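20 October 2023
Interview notebook, Corkemano study (second-person interviews on watching film)

Right, catching up on two sessions in one go before I forget what the second one felt like. I did both with the short Tonstead clip, the one where the woman crosses the yard and the sound drops out before the cut. I've now seen it so many times that I hear the missing sound as a sound, so I'm no good as a test viewer any more!

First session. She watched once, straight through, then we sat for a minute and I opened with the usual "would you be willing to go back to the moment when the clip began?" It took a while. For the first stretch I only got opinions (the light was nice, the yard looked cold, she thought the editor had been lazy with the gate shot) and I let too many of them go by. I need to come in sooner with "and when you think that, what are you doing?" or just repeat the last concrete thing she said and wait. When I finally did it, she stopped, looked off to the side, and her speech went slow and a bit broken, present tense, the whole lot. Lovely. She was in it.

What she gave me from there on is the best material we've had. Just before the cut she notices her shoulders have come up. Then there's what she called "a lean", and I asked where the lean is, and she said it starts behind the breastbone and goes towards the screen but her back doesn't move. Then the cut, and the lean "has nowhere to go". I asked what happens next and she said nothing, and I asked how she knows it's nothing, and off we went for another good stretch about a sort of blankness with an edge to it. 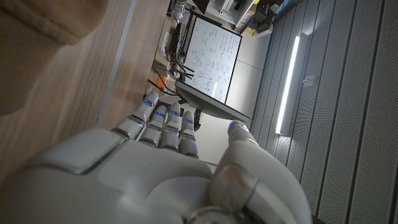 I want to be careful with "blankness with an edge". It's her phrase, she said it without any help from me, and I checked the recording to be sure. But I then used it back to her four times, and by the end it had hardened into a thing. Next time I'll repeat it once and then go back to asking about the how. Holger Halvorsen does this very well in the old Fjeld interviews, he almost mumbles the person's own word and then leaves it alone.

Timing. The stretch she described covers roughly 500 milliseconds of film, and the interview on it ran well past lunch. I did warn her, and she had brought a sandwich, but I still think we should split it. People get tired and then they start being helpful, and you end up with a tidy story where everything leads to everything else.

Second session. Harder. He's trained as an editor himself and it shows: he kept telling me what the cut was for. "It's there to throw you." Yes, fine, but were you thrown? He said he must have been. I don't want must have been! I tried taking him back through the room first (where he was sitting, what he could hear, which hand was on the table) and that helped more than anything else I did. After that he found a small thing I hadn't heard from anyone before, which is that his attention went to his own eyes. He could feel them waiting. He said they were parked at the left side of the screen where the woman ought to come in, and when the cut came he felt them "get told off".

I laughed, which I shouldn't have, and he laughed too, and we lost it for a bit. Note to self: keep a straight face. We did get back to it in the end by playing him the sound alone, no picture, and asking him to let the moment come. I hadn't planned that and it isn't in the protocol, so it has to go down as a departure. I'd like it to become an optional step though. I'll bring it up when Holger is back.

Things I did wrong, for the record:

I asked "did you feel tense?" in the first session. Leading, plain and simple. Her answer has to be struck from the coding, even though it matches what she said later about the shoulders.

I asked two questions in one breath at least a couple of times. He answered the easier one, of course.

I forgot to ask him for his level of confidence at the end. I've written to him, but asking afterwards by email isn't the same and I'll mark it as missing.

Coding. I've started on her transcript in Flarnudier and I'm up to line 14 of the summary table, so hardly anything. So far I'm keeping the layers apart: what the body does, where attention goes, what she hears inwardly (almost nothing, interesting in itself) and a leftovers column for judgements and background. The leftovers column is filling up fastest, as always. My guess is that "lean" and "eyes waiting" will want to sit together under something like readiness, but I'm not going to name it yet. Last time I named something early I spent weeks finding it everywhere.

One practical thing about Flarnudier: if you paste a transcript with the pauses written as dots, it swallows them and closes up the line. The pauses are half of what I need. I've gone over to writing them in brackets, (pause), (long pause), and that survives. Anybody else transcribing for this study, please do the same so we don't have two systems.

For next time:

Split the session after the first full pass, with a proper break and tea.

Start with the room, every time, even with people who go in easily.

Ask for confidence before the recorder goes off. I'm putting it on a sticky note on the recorder itself.
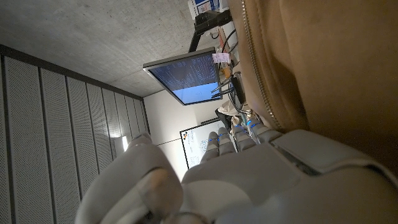
Open questions for the November meeting

Do we count the sound-only replay as a second viewing? I'd say no, as nothing is being watched, but I can hear the objection already. If we do count it, the second interview can't go in the same group as the first and I'd rather know that before I book anyone else.

Also, should editors be in the sample at all? I used to think they'd be the best describers, with all that practice at looking closely at cuts. After today I think they look closely at the film and have trouble looking at the watching. But then he's the one who gave me the eyes, so I may be being unfair to him. I'd like one more editor before we decide, somebody who works in documentary if possible.

And the clip. Holger wants to keep Tonstead for the whole study. I can see why, but I'd love to try one with a plain continuity cut as well, just to hear what people say when nothing gets interrupted. I've got a candidate and will put it in the shared folder once I've trimmed the titles off the front.

Her second reading of the transcript is still to come. She wants it on paper, so print it with wide margins.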